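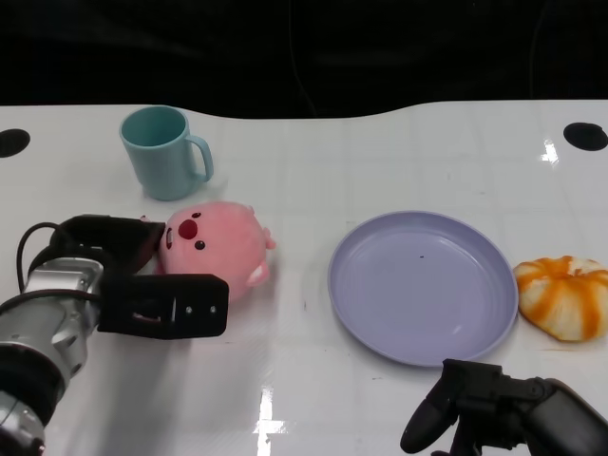 Thread on glossy white tabletops and why small matt objects are a good way to judge one. I have been rewriting the surface notes for Presanon and most of this did not fit on the sheet.

Start with the lights. A gloss white top under overhead fittings gives you hard streaks of glare, and they move when you move. Set your objects out first, then walk round the table once before deciding where anything stays.

Matt plastic behaves well. A pale teal mug keeps its edge against white from nearly any angle and the inside reads darker than the outside, so you can tell at a glance that it is upright and empty. Handle to the right is my default. Pick a side and keep to it.

Plush is harder. Pale pink fuzz has no hard outline. What you get is a soft edge, a nose, two eyes and a shadow. If the toy is on its side the shadow does most of the work.

Hanane Kamel asked whether a pale plate on a white top is a mistake. It is a low-contrast choice, which is a different complaint. Lavender on white separates well enough in even light and poorly under a streak of glare. Move the plate a hand's width and look again.

Rim height matters more than diameter. A shallow plate with a slightly raised rim will take a round soft toy without trouble, but the legs find the rim before the body finds the middle. Lower it slowly and let the legs fold.
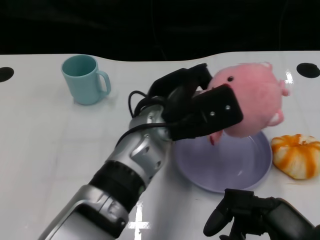 Which brings me to spacing. I like the mug at the far left, the plate right of centre and one strongly coloured thing beyond it. A small pumpkin, white with orange stripes, is ideal for the last job. It gives the eye a fixed point and it is squat, so it stays put.

Ribbed shapes also show the direction of the light better than smooth ones. Each lobe has its own bright side and dark side. Sherif Nasr uses a lemon for this. I think the lemon is worse.

Cable holes. Round black ones near the back of a white top look like objects if you glance quickly. Keep real objects well clear of them, and never stand a plate so that it half covers one. It will rock.

Backdrop: plain black cloth, hung far enough back that it does not brush the table. Black behind white gives a very clean far edge, even where the edge is curved. It also shows lint, so brush it down before you start.

Grid lines, if your top has them, are faint enough to ignore and useful enough to use. I note positions by square, counting from the front left. Cheaper than tape and it leaves no residue.

Cleaning: damp microfibre, then a dry one. Small scuffs in gloss are permanent as far as I am concerned. The cream polish from Metonow filled them for an afternoon and left a film that grabbed plush fibre. Stopped using it.

Sizes, for those who asked. My usual test plate is 184 mm across and the lightest mug in the cupboard is 85 g. Neither figure is special. Write yours down so that you can repeat a layout in November and get the same one.

Next thread is on matt tops, once the Plolow sample arrives.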